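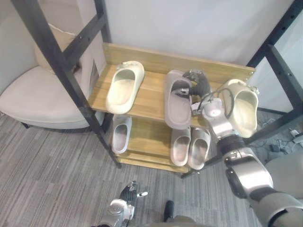
Shoes Off, Please

Tullside in July. Sticky heat, gravel everywhere, and at every second front door the same small pile of shoes. Twenty years ago you would not have seen it. People walked straight in, boots and all, dog behind them.

Now it's house rules. Precious Lekota has kept hers since she moved into a rental off Brelitz Road – no outdoor shoes past the mat, guests get slippers, end of discussion. "My mother would have sent you back out," she says. "I just point."

What changed? Floors, partly. The old mills came down, the new apartments went up, and the new apartments have pale carpet. Landlords charge for pale carpet. Lekota's neighbor lost most of a deposit over one wet November and a pair of work boots.

Then there are the families who never did it any other way. They brought the habit with them and the rest of the street picked it up, one dinner invitation at a time. Awkward at first. Holes in socks, cold toes, the plumber who flat out refuses.

Skelisel, the homewares store on the corner, mailed a survey to local households last spring. Of 2,023 replies, 1,311 said shoes come off at the door. Not exactly science, the store admits, but it did move the slippers up to the front window the week after.

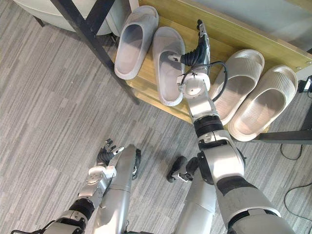 Slippers on a low wooden shelf, gray striped carpet in front.

Guest slippers are thier own argument. Lekota keeps up to 3 spare pairs, washable, one size too big. Her sister thinks shared slippers are disgusting and brings her own in a bag. Krishnan, the shoe repair place by the station, sells a felt pair that folds flat for exactly this kind of visitor. Sold out by the holidays, both years.

And parties? Still a mess. Thirty people, one hallway, somebody goes home in the wrong loafers. Lekota gave up last New Year's and let everyone keep their shoes on. She was vacuuming untill two in the morning.

Contact the magazine | Copyright Tullside Living | Back to top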